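Mastering for the Quiet Listener
Posted in Opinion | Vittoria Dal Bello

Loudness normalization has been standard on the streaming services for years, and small bands still send me mixes that have been limited as if it did not exist. The most recent was the second Brusgate record. Eleven tracks arrived with a limiter on the stereo bus and almost no difference in level between verse and chorus.

The usual defense is that a loud file survives a bad playback chain. I understand the concern. Most listeners hear a record through a phone speaker or in a car. But a service that matches playback levels will turn the loud file down, and the flattened drums stay flattened. The level comes back to where everyone else's is and the transients do not.

Aldo Bianchini, who mixed the record, agreed to a comparison. We took "Ferri," the slowest song, and made 2 versions: his, and one with the bus limiter removed and the vocal ridden by hand. Matched for level, the second version had a snare with a front edge to it. The acoustic guitar at 85 beats per minute could be followed through the last chorus, where in the first version it sits behind the cymbals. 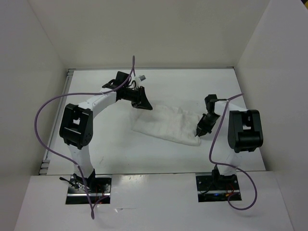 Two arms on a white work surface, with a crumpled cloth between them.

There is a case for heavy limiting as a sound. Zasisis built a whole EP on it, and the pumping on the kick at 60 Hz is part of the writing. I would not change that record. My objection is to limiting applied by default, at the end, by someone who has stopped listening to the arrangement.

Monitoring level matters here too. A mix made at high volume for six hours will seem to need less dynamic range than it does. Work low, take breaks, and check the chorus against the verse before touching the bus.

Brusgate chose the limited version for the single and the open one for the album, due in August. I think they have it the wrong way round — the single is what most people will hear first.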